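Guaranteed guest count
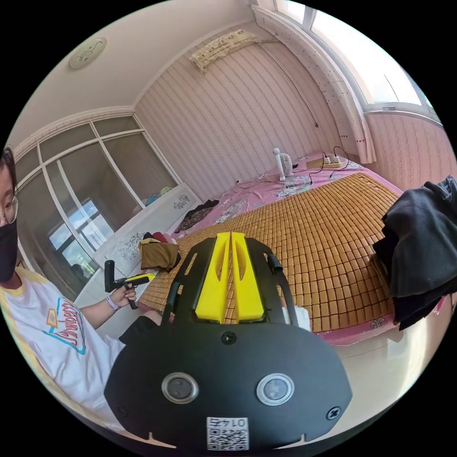
Hand-held gripper with two yellow fingers and black side arms, seen from behind

A guaranteed guest count, also called a guarantee, final guarantee or final count, is the number of guests a host agrees to pay for at a catered event. It is given to the caterer or banquet hall a set number of days before the event, and after that date it can usually go up but not down. The term is common in contracts for weddings, office parties, club dinners and school banquets.

The guarantee differs from the estimated count, which is given at booking and is used mainly to choose a room and quote a price. It also differs from the actual count, the number of people who show up.

Contents
1 Use in contracts
2 Setting the number
3 Overset
4 Billing
5 Buffets and receptions
6 Culdale form
7 See also

Use in contracts

Most catering contracts name a deadline for the guarantee. Three business days is usual for small events served from a regular menu. Larger events, or menus with special-order items, may call for a week or more. If the host gives no number by the deadline, the contract generally lets the caterer use the estimated count instead.

Many contracts also set a minimum. A minimum may be a number of guests, such as 100, or an amount of money spent on food and drink. The two work differently. With a guest minimum, a host who expects fewer people pays for the missing plates. With a spending minimum, the host can often make up the difference by adding a course, a dessert table or better wine.

Children's meals and meals for musicians and photographers - often called vendor meals - are listed on separate lines at a lower price. Whether they count toward the minimum depends on the contract.

Setting the number

Hosts normally base the guarantee on replies to the invitation. For private parties the reply date is placed a week or so ahead of the caterer's deadline, leaving time to call people who have not answered. Company parties are harder to predict. Replies are often collected by department, and guests of employees may not be listed by name.

No-shows are more common at free events than at ticketed ones, and more common in winter, when weather and illness keep people home. Some hosts give a guarantee slightly below the number of yes replies for this reason. The practice carries some risk when assigned seating and plated meals are used, as a guest without a place is more noticeable than an empty chair.

When guests choose an entree in advance, the guarantee is broken down by dish. Place cards may carry a mark or color showing servers which dish each guest ordered.

Overset

The overset is the number of extra places a hall sets beyond the guarantee. It is written as a percentage, commonly three or five, and often has an upper limit. Overset places have linens, glasses and silverware, but the kitchen may not have prepared the same meal for them. Some contracts state this plainly and reserve the right to serve a substitute dish.

Large halls tend to offer a smaller overset. A room that seats 340 with a dance floor may have no floor space left for added tables once the guarantee is close to capacity. The fire code limit for the room applies in every case and includes staff and entertainers in many places.

Billing

The host is billed for the guarantee or the actual count, whichever is higher. The actual count may be taken from plates served, from chairs filled during the main course, or from tickets at the door. The method should be stated in the contract - disputes over the final bill often come down to who counted and when.

Service charges and sales tax are figured on the billed number, so an overstated guarantee raises those amounts as well.

Buffets and receptions

At a buffet, a caterer counts plates or wristbands. Kitchens prepare more food per guest than for a plated dinner, as portions are not controlled. At a standing reception with passed food, the guarantee sets the number of pieces ordered. An open house, where guests come and go over several hours, may be priced by the tray, in which case no guarantee is needed.

Culdale form

In the Culdale area, several halls use a shared one-page guarantee form. It was first drawn up by Miketti Catering for the Clalov Ballroom, which seats 665, and was later taken up by Xu Banquets. The form has separate boxes for adults, children, vendor meals and special diets, and a line for the overset. The current version was issued in March and allows changes by email until noon on the deadline day.

See also

Banquet event order
Corkage
Place card
RSVP
Service charge

Page last edited 07/12/2021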